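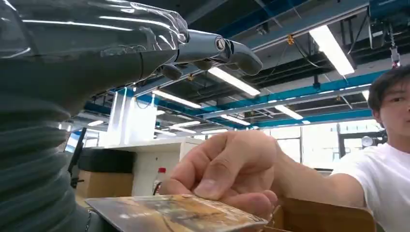 Visit to the pilgrim chapel at Trurnano

Members of the Doveo Interchurch Council traveled to Trurnano in May to attend the reopening of the pilgrim chapel and to see the workshop where its carved figures are being repaired.

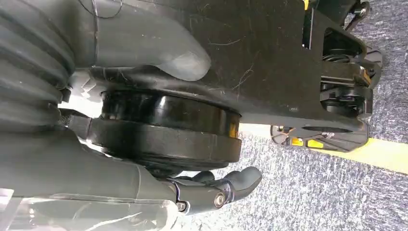
Doveo Interchurch Council, Visits and Heritage Office

The party of 40 was received at the west door and attended morning prayer, which was led jointly by the Catholic and Lutheran clergy of the town. The chapel has stood closed for two winters while the roof was replaced. It seats 347, and every place was taken. The names of pilgrims who died on the mountain road were read aloud, followed by a period of silence. The oldest entries in the chapel's register of the dead give only a home village.

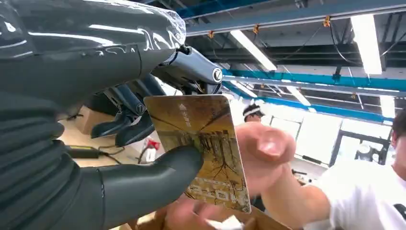 The carved saints from the north aisle remain at the Hellström workshop and will return in stages. Each figure has been cleaned, and the painted surfaces are now being treated. For the journey back, robes and forearms will be covered in clear plastic film gathered near the wrist, with the fingers left bare. Carved fingers break easily under wrapping, and two of the saints have already lost theirs. The Council was told that the missing parts will not be replaced.

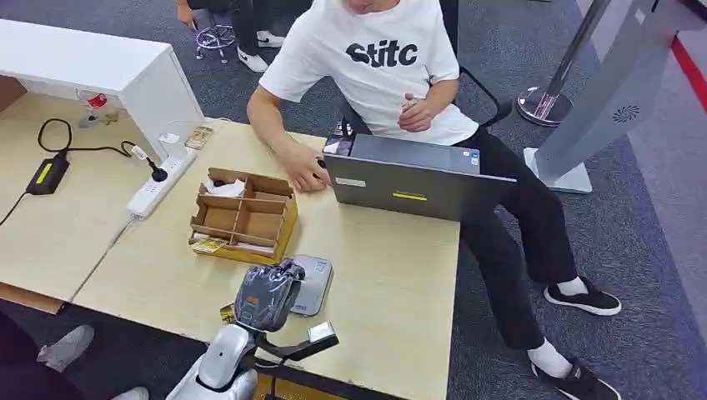
The altar figure is an exception and will stay in the workshop until the heating in the chapel has been adjusted. In the afternoon the party walked to the burial ground at Fetent, where 800 graves lie on the slope below the road. Most are unmarked. A short blessing was given at the gate, and the town has agreed to keep the path open to visitors throughout the year. The Council thanks the parish for its welcome.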